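Gruveo
Tue 5 April

Thread on the gripper comparison, as promised to the people who asked after the last one. Two finger sets, one arm, one wrist camera, same controller settings throughout. Long, so mute me now if you follow me for the other stuff.

1/ The two candidates. Set A is the Loureiro parallel pair, flat rubber pads, bought in. Set B is our own printed pair with the pointed tips, which Fuseini Amegashie drew up in December and which has been revised more often than either of us wants to admit.

2/ Same actuator under both. The only thing that changes between runs is what is screwed to the carriage. I did not retune the force loop between sets, on purpose. If a finger needs its own tuning to look good, I want to see that in the results.

3/ Objects: glass bowl, steel spoon, a sponge, a small cardboard box, a plastic cup with a lip. Five objects, chosen by Rodrigo Salgado, who was told to pick things that would annoy me. He picked the bowl first.

4/ Protocol. Object placed by hand within a taped square, tape then removed so the camera does not learn to love it. Policy gets one attempt. A lift counts if the object clears the table and stays held until the arm reaches the park pose. Anything else is a miss, including the ones that look nice.

5/ 168 attempts per set. Order shuffled across objects, but not across finger sets, as swapping fingers every few minutes would have introduced more error than it removed. So there is a possible drift effect between sets. I checked the joint offsets before and after each set and they had not moved by anything I could measure.

6/ The box and the sponge first, as they are dull. Both sets lift them. Set A is a bit neater on the box, because two flat pads against two flat sides is what it was made for. Set B leaves small dents in the cardboard at the contact points. If you handle packaging that a customer will see, stop reading and buy pads.

7/ The spoon. Set A struggles. The pads are thick at the front edge and cannot get under a handle lying flat, so the policy ends up pressing down on it and sliding. Set B gets a tip on either side and closes. This is the case the points were drawn for and I would have been worried otherwise.

8/ The bowl. More interesting. You have to take it by the rim, one finger inside and one outside, and the rim is curved, so flat pads touch it along a very short line. Set A can hold it, but if the approach is a few degrees off, the bowl rotates in the grip and walks out.

9/ Set B has less contact area again, which I expected to make things worse. It does not seem to. My reading is that the angled faces let the inner finger come down inside the wall without fouling it on the way, so the approach is cleaner and there is less to correct at the end. That is a guess from watching the runs. I have no force data at the tips.

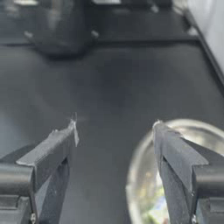

10/ Where Set B falls down is the cup. The lip is soft, the points concentrate the load, and the wall folds in. The gripper then reports a good closure width and the policy carries on as though it had something. Several of the misses are of this kind: arm travels to park with great confidence, cup stays on the table.

11/ Which brings me to the controller. Closure width alone is a poor grasp signal for thin or soft things. With motor current as well, you can separate 'closed on a thin wall' from 'closed on nothing' most of the time. The Cevomis board exposes current at 1,000 Hz, so there is no excuse for not logging it. I was not logging it. I am now.

12/ Camera. It sits at the wrist looking down past the fingers, and it stayed in the same bracket for both sets. Set A's pads are bulky and hide a fair part of the table just when you need to see the contact. Set B hides less between the tips. I would not be surprised if part of the difference on the spoon is a vision difference that I am crediting to the mechanics.

13/ To test that properly I would need a pair with Set A's contact surface and Set B's outline. Fuseini has drawn one. It is ugly. It goes on the printer this week.

14/ Focus. It is fixed, set for the fingertips. Anything further off goes soft. For the last stretch of the approach this is what you want. For finding the object in the first place it is not, and clear glass gives you very little to work with once the edges blur. We have a second camera on a post for that. I would not run this with the wrist view only.

15/ Training data, for those who always ask. 1,642 teleoperated demonstrations, all collected at the Brumesmont bench, and all with Set B's previous revision. Yes, this favours Set B. I think the box and sponge results suggest the policy copes with Set A's shape, but it is a fair objection and the first thing I would raise if somebody else had posted this.

16/ Finish on the printed parts. Layer lines left as they come. Sanding the faces was tried on an earlier pair and made grip on steel slightly worse, so we stopped. Tips do wear. I trim stray plastic when it starts to touch the object and otherwise leave it alone.

17/ Screws. Check them. One screw on an earlier pair worked loose over an afternoon and gave me a very convincing calibration fault, which I chased through the software for longer than I care to write down. Thread lock, low strength, and a paint mark if you can be bothered.

18/ What I would use today. Flat, rigid or squashy things: Set A. Rims, handles, anything lying low: Set B. Soft thin walls: neither, until the current signal is in the loop.

19/ Next round: the ugly hybrid, current logging on, and demonstrations split evenly between finger sets. Rodrigo wants to add a wine glass. We are still discussing it.

20/ The finger drawings will go up once Fuseini has fixed the hole spacing – the current file is for our carriage only and will not fit the standard Loureiro one. Please do not message me for the old version, it has the wrong fillet at the base and it snaps.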